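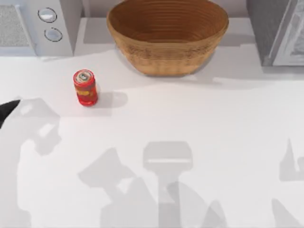
Counter cell, overhead view -- setup log, Wednesday

Picking up from Uthai's handover notes. Cell is the two-arm kitchen counter in Leltero, the sim twin of the bench at Soltcombe. Goal for the day: overhead camera agreed, light fixed, left gripper no longer jittering at rest, can physics good enough to hand to Halvard for the pick runs.

Start state

Pulled the Yensuk branch, clean build, no local edits. Scene loads with can, basket and both back-row appliances. Both arms come up in the parked pose. Left finger tip still pokes into the overhead view. Right arm body is out of it, shadow is not.

Overhead camera

The old mount was tilted a little toward the back wall to get more of the appliances. Put it back to the height and tilt from the bench drawing. The appliance fronts and the back edge of the counter are still in view, which is enough for the alignment check.

Alignment check is the back edge of the counter. It should run level across the view. It did not after the first change (roll left over from an older preset, stored in the camera parent and not in the camera). Zeroed the parent, re-entered the pose on the camera itself, saved the preset under a new name. Please do not parent the camera to the arm base again. Every time the base is nudged the view goes with it and the logs no longer match.

Light

One key light, upper left, soft. Shadows off the can and basket go lower right and agree with each other. There had been a second fill light in the branch, left on by the appliance import. It washed out the arm shadows on the white counter almost completely. Deleted it from the scene file, not just hidden. Hidden lights come back on a batch render.

Shadow darkness: the two arms overlap their own links, so the gripper shadow in the lower center has a darker core with lighter layers outside it. Halvard asked whether that was a render fault. I checked by rendering the links one at a time and the layers add up as expected. No fault. The segmentation model does need to see these, so shadows stay on for all batches, including the quick ones.

Counter exposure: countertop is near clipping in the open area. Brought exposure down one step, then put it back, as the dark appliance at top right lost its lighter panel. Left as is. Revisit if the bench camera gets its new lens.

Left gripper, rest jitter

Symptom: with the arm parked and no command, left finger twitches every few frames. Visible in the joint log, hardly visible by eye.

Tried, in order:

Raised finger joint damping. Twitch slower, same size.

Halved the physics step. Twitch smaller, run time doubled. Not acceptable for batches.

Turned off finger-to-palm self-collision. Twitch gone.

So it was the collision meshes. The finger hull overlaps the palm hull slightly when the gripper is closed past the stop. Right gripper has a closing limit in its joint file, left one did not. Copied the limit across, turned self-collision back on, restored damping and step to branch values. Ran 855 frames parked, no motion on either finger joint above the log threshold.

The left joint file was exported from Pludico before the limit field existed. Anyone exporting again should compare the two files by eye before loading.

Can

Cylinder collider on the red can, standard mass from the asset sheet. Dropped in slightly above the counter and left to settle. First attempts it walked sideways. Contact offset on the counter was larger than on the can; set them the same. After that, 4 drops out of 4 settled upright and stayed put.

Friction is a guess. Uthai has the pull test numbers from the bench and will send them. Until then treat any slip result as provisional.

Start position for the pick runs: left of center, forward of the basket, nearer the white appliance than the basket. Left arm should reach it without crossing over. Not yet checked with the wrist rolled.

Basket

Collider on the basket was a convex hull, meaning the opening was solid as far as physics was concerned. Anything placed in it would sit on top of the rim. Swapped for a decomposed mesh, 5 pieces. Coarse around the rim but the inside is open. The coiled ridges are visual only. If Halvard sees the can rocking on the basket floor after a place, look here first.

Dark appliance, top right: collider is a plain box. Leave it, neither arm has a task near it.

Saved and pushed

Camera preset, light change, left joint file, counter contact offset, basket collider. All one commit, which I know is not how we said we would do it. Commit message lists them separately.

Open

-- Parked pose. Left arm wants to come back far enough that the finger tip clears the overhead view. Need to check the elbow against the side limit first.
-- Bench friction numbers from Uthai.
-- Reach check on the can with wrist rolled, left arm.
-- Run time with the new basket collider not measured on the batch machine. Ran 4 short jobs on mine without trouble, no comparison with the old hull.
-- Right arm cable guard is missing from the visual mesh, so its shadow is slimmer than on the bench. Low priority, ask Halvard if it matters to him.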